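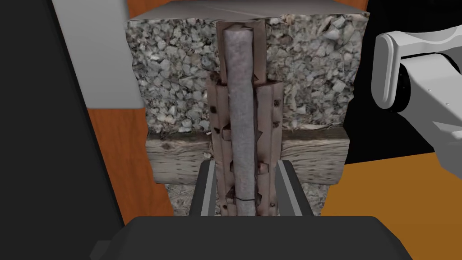
When does the old rail bed path in Wovville open again? The north half opens to walkers and bicycles in March, and the south half will follow once the drainage work is done.

That was the word from Abdelilah Nasr, who has been looking after the path project for the town and who stayed well past the end of the evening meeting to talk with anyone who still had something on their mind (and plenty of people did!). The path follows the old Brevance line, which carried freight past the grain sheds for longer than most of us have been alive, and a good many families in town still have a story or two about it.

The work so far has gone into fresh gravel, two new footbridges and a gentler slope down to Ouali Street, so that strollers and wheelchairs can get on and off without a struggle. The path sign-up sheet now has 256 names on it, and Nasr said he would dearly love to see it reach 500 before opening morning.

Some neighbors near the south end asked about parking, and they were promised a second meeting on that subject alone. Others wanted benches, and more shade, and somewhere to fill a water bottle on a hot afternoon. Benches are already in the plan. Anyone who would like to add a name to the sheet can stop by the front desk at the Wovville library, which is open until 8 p.m.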